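Why Your Sunscreen Pills, and What the Order of Layers Has to Do With It

Skin Care | 12 Nov 2018

Small gray or white rolls that form on the face a few minutes after sunscreen goes on are called pilling. They are not dead skin, although they are often taken for it. In most cases they are dried film from one product that has lifted off the layer beneath it and balled up under the fingers.

Pilling does no harm to the skin. It does affect protection. A sunscreen is tested as an even film at a set thickness, 2 milligrams per square centimeter, and a film that has rolled up in patches no longer covers the patches it came from.

What the film is made of

Nearly every lotion sunscreen contains a film former, a polymer that stays behind once the water and light oils have left. Many also contain silicones, which give slip, and mineral versions add zinc oxide or titanium dioxide as a fine powder. Each of these can sit on the skin without trouble when used alone. Problems start at the boundary between two products.

A water-based serum thickened with xanthan gum or carbomer leaves a weak gel on the surface. If a silicone-heavy sunscreen is rubbed over that gel before it has set, the gel tears and the sunscreen goes with it. Primers cause the same thing from the other direction, as foundation with a high water content has little to hold on to.

Amount matters as much as type. Two thin layers of moisturizer will usually set. One thick layer may stay soft underneath for a long time, and anything spread on top will drag.

Checking your own products

Put a pea-sized amount of each product on the inner forearm in the order you use them on the face. Leave 4 minutes between layers. Then rub the spot lightly with one dry finger. If rolls appear, wash the arm and repeat with one product removed. The product whose absence stops the rolling is one half of the pair; the one directly above or below it is the other half.

The Tokdale daily lotion we used through July, SPF 53, behaved well over bare skin and over a plain glycerin cream. Over the Gilterum peptide gel it rolled along the jaw and at the hairline. Switching to the Chávez milk sunscreen, a thinner product with less silicone, stopped it. The gel itself was unchanged.

Application 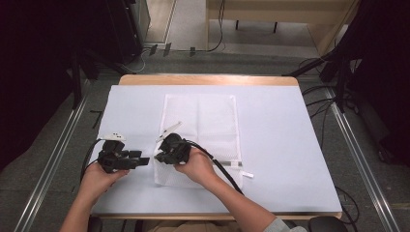

Both hands at work over a pale sheet.

Press, do not rub. Spread the sunscreen with flat fingers in short strokes, then pat until it no longer moves. Going back over an area that has started to set is the most common cause of pilling on the forehead and beside the nose.

Facial hair and dry flakes both give the film an edge to lift from. A mild exfoliating wash the evening before helps with flakes. Scrubbing in the morning tends to leave the skin rough and is best avoided.

Reapplication over makeup is harder. A cushion or a stick disturbs the lower layers less than a lotion does, though a stick needs several passes to leave enough product. The Asbridge stick left a visible shine after two passes and needed blotting at the temples.

If rolls do form, lift them off with a dry tissue, without water, and pat fresh sunscreen onto the bare areas. Makeup can go on after it has set.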